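Open Day at the Flaltadel Simulation Lab, Ditville

I had been promising myself a trip out to Ditville since April, and when the Flaltadel lab finally opened its doors on 16 May 2022 I was there early, with a sandwich in my bag and far too many questions. It's a friendly place, and they let us wander right up to the screens!

The project is called Korletey, and the idea is to collect demonstrations of a two-armed robot doing household jobs, all inside a simulated home. A person wearing a headset steers the arms, the software records every joint and every camera view, and a learning system later studies the lot. They want 2000 good runs per job, and they're very fussy about the word "good."
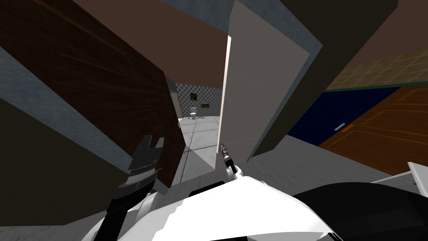

A bad run is worth keeping too, if you label it properly, was the opinion of one visitor near the back, and that set off a lovely long discussion. The staff mostly agreed, though they keep such runs in a separate folder -- a model that copies mistakes is no fun to fix.

After coffee we moved on to tool work. The right gripper had a thin dark rod in it, a bit like a screwdriver, pointing up toward a big pale panel, while the little bathroom with its checkered tiles sat far off between the two panels. I could have watched this part all afternoon (and very nearly did).

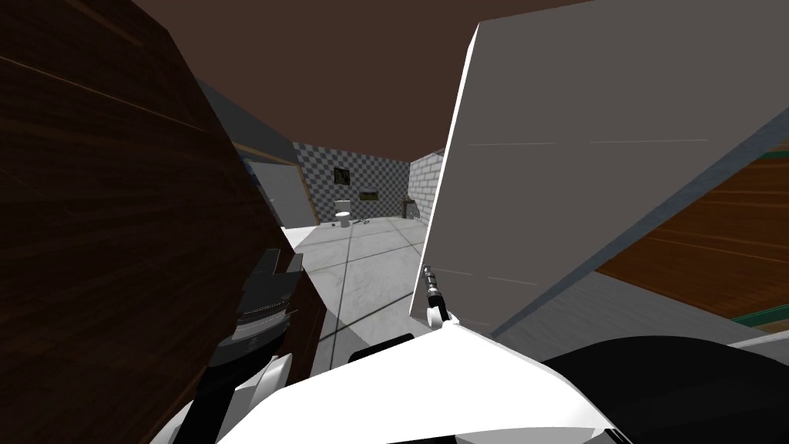

Trying It Myself

Visitors got seven minutes each at the controls, which run on a program called Zorkard. My first feeling was that my hands had been swapped for oven mitts! You squeeze a trigger to close the fingers, and judging distance is the hard part, so the view from the gripper itself is a real help. I spent ages with the fingers wide open and nothing between them, the dark wooden table just ahead.
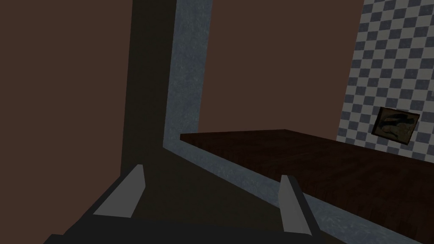

How long does a newcomer need before the recordings are usable?

Most people get there after 100 practice runs, spread over several days, and those early ones are left out of the training set.

I came home with a sore thumb and a leaflet, and I've already put my name down for the next visit.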